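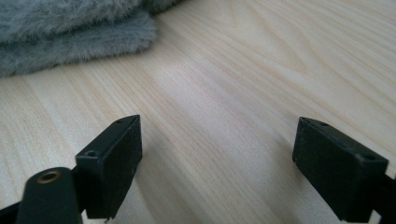

1/ So many of you asked about the stairs after my last post that I'm going to do the whole story in one go. Get a coffee, it's a long one. We bought the Bowen Street house in July with carpet on every single tread, and I've wanted it gone since the first showing.

2/ My plan was simple. Pull the carpet, sand what was under it, oil it, done by fall. Well! What was under it was construction-grade pine with paint up both sides and a gap down the middle where a runner used to be. Plus 845 staples. I know the number because I dropped every one of them into a jar and my niece tipped it out and counted them over a rainy weekend, bless her.

3/ I got two quotes. One fellow wanted to tear the staircase out and start over, and I thanked him kindly and walked him to his truck. The other was Suleiman Okoro, who sat down on the bottom step, bounced a little, and said the bones were fine and I should put new oak treads over the old ones.

4/ If you haven't come across these, they're thin caps with a finished nose on the front. They glue down over the existing step. You do have to cut the old nosing back flush first, and that was the loudest day of my life. The dog went to stay with Heledd Howells next door and I very nearly went with her.

5/ A word about height, and please read this one if you're planning the same. Adding a cap to every step keeps them even with each other, but your bottom step gets taller and your top one gets shorter unless the floors come up too. We were laying new boards downstairs anyway, so that end worked out. Upstairs took some head scratching. Check your local code before you order anything.

6/ For the finish I went back and forth between a satin lacquer and a hardwax oil called Gatonis. I had sample boards leaning on the kitchen wall for weeks – morning light, lamp light, all of it. Lacquer is tougher on day one. Oil you can patch, one step at a time, and with a big dog and bigger boots in this house I went with oil.

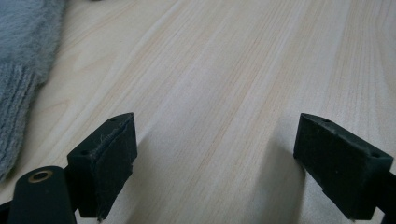
7/ Color next. Raw oak goes a lot more yellow under clear oil than you'd think, so Suleiman mixed in a touch of white. On the first test piece it looked like milk had been spilled on it. We cut it back by half and I love it now. Do your tests on offcuts from your own batch, and sand them with the same grit you'll use on the real thing.

8/ Living with it while it cured: we oiled every other step, waited, then did the rest. For 2 nights I went up to bed like a mountain goat, holding the rail and a flashlight. My husband slept on the couch and said he'd never been happier.

9/ We put the last coat on and I hung the garland on the banister on 24th December, with family due for supper. Socks only, I told them at the door, and they were very good about it.

10/ Still to do: the risers need one more coat of paint, and there's a squeak on the fourth step that I've decided to leave until spring. Next thread will be the landing, once I've picked a baseboard.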